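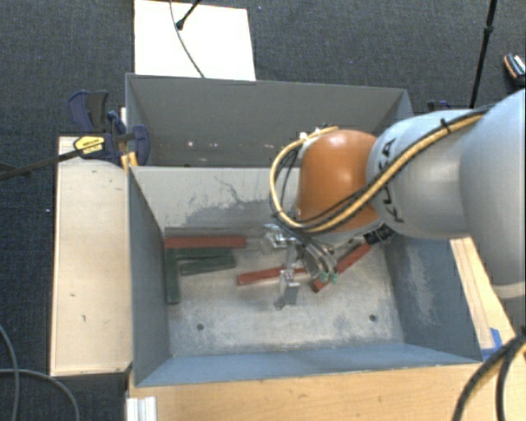 Tedavetti Reading Room
Progress report to the Orkow Fund
Oct 5, 2020

Grant purpose: repair and cataloging of the town newspaper collection
Period covered: January through the end of September

1. Where the work stands

The grant pays for three things: putting the bound newspapers back into a condition where they can be handled, making a catalog that the public can search, and moving the whole collection out of the basement. The move is finished. The catalog is past the halfway point. The repair work is behind the plan we sent with the application, and section 3 explains how far and what we propose to do.

The collection consists of 279 bound volumes. When we applied we gave a lower figure, taken from the old card list. The card list left out the supplements and the farm weekly, which had been shelved separately behind the boiler room. These have been added to the project and we are not asking for more money to cover them.

2. The move

All volumes are now on the second floor in the former map room. The shelving was installed by Gamitz in the spring, later than agreed. The first delivery had uprights of the wrong depth and the larger volumes stuck out into the aisle. Gamitz replaced them at no charge, but the exchange took five weeks and we could not start the move until it was done.

Each volume was brushed, wrapped and carried up by hand. The elevator does not take a loaded book truck and a person together, so the trucks went up alone and were met at the top. Volumes lie flat, no more than three to a shelf. The two heaviest runs are at waist height.

The basement has been emptied and returned to the building owner. The damp patch on the north wall, mentioned in our application, has grown. We reported it in writing and have no further responsibility for it.

Temperature and humidity in the map room are read every morning and written in a log. The readings were steady through the summer except for nine days in July when the air conditioning was out. We closed the blinds, ran two borrowed dehumidifiers and kept the door shut. We checked a sample of volumes afterward and found no mold.

3. Repair

We planned to have 60 volumes repaired by the end of September. The number completed is 41.

The building was closed to all staff from the middle of March until early June. Cataloging could go on from home, using the photographs of title pages taken in January, but repair could not. The bench, the press and the paste kitchen are all on site, and the volumes are too large and too fragile to send home with anyone. After we reopened, only one person at a time was allowed in the repair room, where two had worked side by side before.

The work done so far is mostly of the simpler kind. It covers loose boards, torn hinges, split spines and surface cleaning. Paper tears are mended only where they run into the text or where a leaf would come away in use. We have stopped trying to mend every edge tear. It was taking up most of a day per volume and the pages can be turned safely without it.

Eleven volumes from the 1890s are beyond what we can do here. The paper breaks when it is bent. We had an estimate from Van den Broek for washing and lining the leaves, and the price for all eleven was more than the whole repair budget. Our suggestion is to box them, mark them as restricted, and use the money for the volumes that can still be saved for reading. The boxes have been measured but not ordered, and we would like your agreement before we go ahead.

4. Catalog

Every volume now has a short entry with title, dates covered, size, condition and shelf number. The longer entries, which list missing issues and note supplements, exist for a little over half. The short entries went online in August.

Checking for missing issues is slow. The old bindery sometimes bound issues out of order, and in one run of the evening paper two different months were mixed together. Where an issue is missing we write it down as missing and move on. Where it is only in the wrong place, the entry says where to find it. We are not taking volumes apart to correct the order.

We have changed one thing from the plan. The application said that the catalog would include a subject index for local businesses. After trying this on a single year we dropped it. It took almost as long as everything else combined, and the two people doing it did not choose the same headings. We have kept the trial year as it is, with a note saying it is the only one.

5. Public use

The reading room was open as usual in the first weeks of the year, closed in the spring, and has been open by appointment since July. One reader is allowed in per session, morning or afternoon. Most requests are for obituaries, followed by school sports and property questions. Many can be answered by email with a photograph of the page, and we have been doing this free of charge.

The open house planned for May was canceled. The money set aside for it has not been spent. We ask that it be moved to the repair line, where it would pay for board, cloth and Japanese paper through next spring.

6. Spending

Shelving and moving costs are paid in full and came in slightly under budget. Staff hours for cataloging are on plan. Staff hours for repair are underspent because of the closure. Supplies are overspent, chiefly on wrapping paper and storage boxes, which went up in price over the summer. The full table with receipts was mailed separately to your office. One receipt, for the replacement press board, is still missing and we have asked the supplier for a copy.

7. What comes next

Through the winter we will continue with repair at the present pace of one person at the bench. If the room limit is lifted, the second bench will be put back in use the same week. The long catalog entries will be finished first for the daily papers, then for the farm weekly, then for the supplements.

We request the following from the Fund:

An extension of the end date by six months, with no added money.
Approval to box and restrict the eleven volumes named in the attached list.
Approval to move the open house money to repair supplies.

An answer on the boxes would be useful early, as the maker needs five weeks from the date of the order.

Attached: list of restricted volumes, list of completed repairs, copy of the humidity log.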